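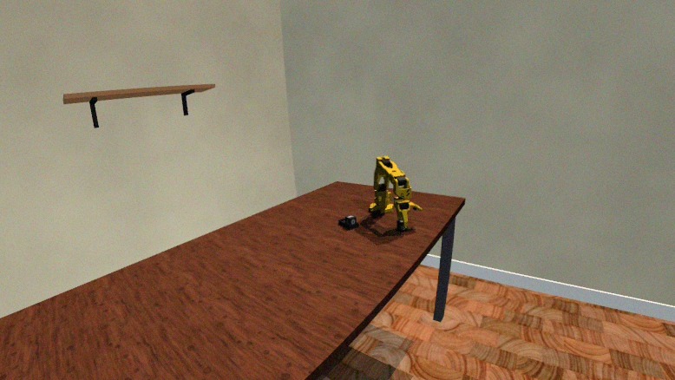

Masilcombe Science Center – Department of Robotics Learning

How We Look After Giltia
For readers in grades 3 to 5

Giltia is a robot arm. The picture shows it in the computer model that our department uses to plan its work. In the model, Giltia is yellow with black joints, and it stands on a long wooden table with its gripper pointing down.

A model built inside a computer is called a simulation. Our staff use the simulation before they change anything on the real machine. If the arm bumps into the table in the simulation, no part is bent and no person is hurt.

Setting up the arm

The base of a robot arm must not move. If the base slides even a little, the gripper will reach for the wrong place. On the real table, Giltia's base is held down with bolts. Lâm Võ, the department's technician, checks each bolt with a tool called a torque wrench, which clicks when the bolt is tight enough.

Next, the arm has to learn where its own joints are. This is called homing. Each joint turns slowly until it reaches a known starting point, and the computer stores that point as zero. Homing takes 60 seconds. Visitors are asked to stand behind the line on the floor during this time.

Arms and elbows

Bend your arm and look at your elbow. A robot arm has an elbow too. Giltia's elbow is the high point of the arch in the picture. Inside the real joint there is a motor and a set of gears. The gears turn the fast spin of the motor into a slow, strong push.

Gears need grease. Without it, the metal teeth rub together and wear down. The grease in Giltia's elbow is changed after every 1000 hours of work.

When something goes wrong

In April, the elbow began to make a grinding noise. Guðlaug Sveinbjörnsson, who leads the department, pressed the red stop button and switched off the power. A lock was then placed on the switch so that it could not be turned on by mistake. Every repair begins this way.

The cover was removed, and a worn bearing was found inside. A bearing is a ring of small steel balls that helps a part turn smoothly. The new bearing is 52 millimeters across – a little wider than a golf ball. The repair was finished on 27 April 2023, and the arm was homed again before it went back to work.

Words to know

Bearing: a ring that helps a part turn smoothly.
Gripper: the part of a robot arm that picks things up.
Homing: finding the starting point of each joint.
Simulation: a model that runs on a computer.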